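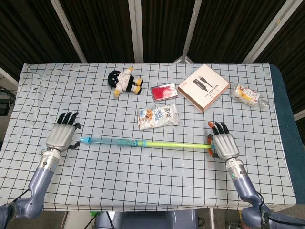
A reader in fourth grade wrote to us to ask how a water tube can shoot so far when it has no battery and no trigger. She had tried one in April and soaked her brother from the other side of the yard. She wanted to know where the push comes from.

The push comes from your arms. A water tube is a very simple kind of pump, and people have used pumps like it for more than 2,000 years.

What is inside?

Most water tubes have two main parts. One is a hollow tube with a small hole at the tip. The other is a rod that slides in and out of the tube. The end of the rod fits snugly against the inside wall. This snug end is called a piston. Many pistons have a rubber ring around them to keep water from leaking past.

Toy makers often use see-through plastic, and they may make the two parts different colors, such as light blue and yellow-green. With clear plastic you can watch the water move.

Filling it up

Put the tip under water and pull the rod back. Now there is more space inside the tube. The air all around us is pressing down on the water in the bucket, and it pushes water up through the hole to fill that space. People say the tube "sucks up" the water, but the air outside is doing the pushing.

If the tip comes out of the water too soon, air goes in too. You will see a bubble. Push the rod in, put the tip back under, and try again.

Squirting

When you push the rod in, the space gets smaller. Water is very hard to squeeze into a smaller space, so it has to leave. The only way out is the little hole.

The hole is much narrower than the tube. The same water must get through a smaller opening in the same time, so it speeds up. You can feel this with a garden hose when you put your thumb over part of the end.

Try it: big hole, small hole

You will need two empty squeeze bottles of the same size, a bucket of water, chalk, and a grown-up to help with the cutting.

Ask the grown-up to leave one cap with a small hole and to cut the other one wider. Fill both bottles. Stand behind a chalk line outdoors and squeeze each bottle as evenly as you can. Mark where the water lands.

When our writers did this, the small hole reached 13 feet. The wide hole emptied its bottle faster, but the water fell much closer to the line. Your numbers will be different, and wind will change them a lot.

Other things that work this way

A medicine syringe is a tube and a piston. A bicycle pump is too, but it moves air. Some kitchens have a cookie press, which pushes dough out through a shaped hole.

Words to know

Piston: a part that slides back and forth inside a tube.
Nozzle: the narrow opening where the water comes out.
Pressure: how hard something pushes on each bit of a surface.

Play safely

Never aim at anyone's face. Use clean water only. Empty the tube when you finish and leave it pulled apart to dry, with the rod beside it.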